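Dotstead Travel Grants
Progress report from the Bira language scholarship, second installment
March 24, 2020

Hi everyone at the grants office,

I know this report was supposed to be two pages on my internship hours and a receipt sheet, and you'll get the receipt sheet (it's in the same envelope as last time, with the bus tickets taped down this time, sorry about that!). But a lot has changed since I wrote to you in the winter, so let me go through it in order.

First, the language classes. When I left for Bira I had two semesters of the language behind me and could order soup and say where the library was. The grant paid for the intensive course at the Wiltida Institute, which meets four mornings a week for three hours, plus a conversation hour after lunch that you're not supposed to skip. I skipped it twice, once for a dentist and once because I got on the tram going the wrong way and ended up out by the reservoir. I passed the first level test with 50 out of 60. The listening section was my weak spot – the recording was two people arguing over a train schedule, very fast, with announcements going on behind them – and my teacher has had me listening to the local radio news over breakfast ever since. I catch the weather now, and most of the traffic.

The second level was supposed to finish in the classroom, but the institute closed its building and moved the whole thing online. We got an email in the evening and had our first video class the next morning, which I thought was pretty impressive. It was a mess for a couple of days (everybody talking at once, then a long silence, then everybody talking at once again), but the teachers worked out a system where you hold up a colored card when you want to speak. I'm still getting the full course hours, and the institute says the certificate will be the same one. 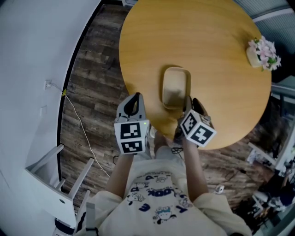 Then there's the internship. As you know, I'm minoring in food science, and you asked me to find a placement that had something to do with it. I ended up at Bite, a small magazine that covers school lunches and cafeteria cooking in the region. I was hoping for the test kitchen and got the mailroom for my first stretch, but I'm glad I did, since reading readers' letters all day did more for my vocabulary than any worksheet. I know eleven words for porridge. After that they let me sit in on recipe meetings and check the measurements whenever something had to be converted for the English edition.

My own piece of work there was the lunch survey. The magazine had sent a questionnaire to schools in the area before I came, and 208 came back filled in by hand. I typed all of them up, and I'm now sorting the comments by topic. The most common complaint is that lunch is too short. The next is fish. I've finished the sorting for the elementary schools and am partway into the secondary ones, and I took scans of the rest with me when the office went to working from home. My supervisor there and I talk by phone twice a week, in the local language the entire time, and phone calls are so much harder than talking face to face! I write out my first three sentences before I dial.

Money next. The amount for this installment was 3931 dollars, and it covered tuition, my room, the transit pass and the health insurance the university makes us carry. I did not spend the part set aside for the spring study trip, as the trip was canceled. The institute is refunding the deposit to my account, and I'd like to ask whether I should send that back to you or move it to cover the change fee on my flight. I've left that line blank on the budget sheet until I hear from you. I also went over on books, because the second level uses a different grammar than the one on the list I gave you. The receipt is in with the others.

As for coming home, my university has asked all of us abroad to come back, and my flight is now booked for early April. I was sad about it for a good few days. I had just gotten to the point where the woman at the bakery stopped switching to English for me, and I'd been invited to join a Saturday choir that I will now never sing in (probably a relief to the altos). My host family has been wonderful and has already told me which cupboard is mine if I come back.

What's left to do before the grant period ends: the rest of the second level, with the test taken from home; the secondary school comments, plus a short write-up of the survey that Bite wants to run with my name on it; and the talk for your high school applicants. I'd still love to do that last one. If it can't be in person, I'm happy to do it over video, and I could include a bit on picking a placement when you don't know the city, which I wish I'd asked more questions about before I left.

One last thing, for your records: please use my parents' mailing address from now on, the one on page one of my application. The Bira address stops working once I hand in my key.

Thank you again for all of this, and please stay well.

Your Bira scholarship student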